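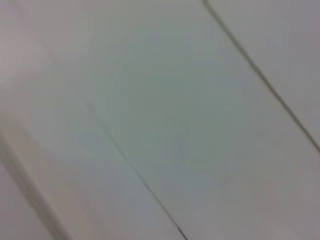

Figure 6.1 A pale, flat surface divided by two thin seams.

Contents | Previous chapter | Next chapter | Glossary | Index

Chapter 6
Joints, Gaps, and Movement

In February, Orla Gallagher was called to a primary school in Mirside to look at a cracked corridor floor. The tiles had been down for less than a year. Near the main doors they had lifted into a low ridge, and two of them had split from corner to corner. The school thought the tiles were faulty. Gallagher measured the corridor, took up a tile at each end, and found that the floor had been laid tight against the wall on both sides. There was no gap at the edges and no movement joint anywhere along its length.

Every building moves. Materials swell and shrink as the temperature changes, and many of them also take up moisture from the air and give it back again. The ground under a foundation settles. Most of these movements are too small to see, but they add up over a long run of wall or floor. If the finish has no room to move, pressure builds until something bends, lifts, or cracks.

A joint is any line where two pieces of a building meet. Some joints are there only because materials come in limited sizes. A board 2,350 millimeters long will not cover a longer wall, so a second board has to start where the first one stops. Other joints are put in on purpose to take up movement, and these have to be kept open or filled with something soft. Filling a movement joint with hard mortar is one of the most common mistakes in repair work, and it was the mistake made when the Moncrieff Street library was refloored.

In this chapter you will learn to tell the main types of joint apart:

Butt joints, where two edges meet with nothing between them.
Lap joints, where one piece covers the edge of the next.
Movement joints, which are left open or filled with a flexible sealant.
Construction joints, where one day's work ends and the next begins.

You will also learn how to work out the width of a gap. The method is the same for most materials – you need the length of the run, the expected change in temperature, and a figure for how much the material expands. Table 6.2 gives these figures for common floor and wall finishes. Gaps are given in millimeters throughout, and runs of up to 300 meters are covered. Longer runs are treated in Chapter 9.

The second half of the chapter is about looks. A joint can be hidden under a cover strip, left plain, or made into part of the design. The architects of the Trutside swimming hall lined up every wall joint with a floor joint, which meant cutting 521 tiles by hand. The result is tidy, but it was slow work and the cost was high.

Before you start Section 6.1, look over the terms "expansion," "shrinkage," and "substrate" in the glossary. They are used from the first page on.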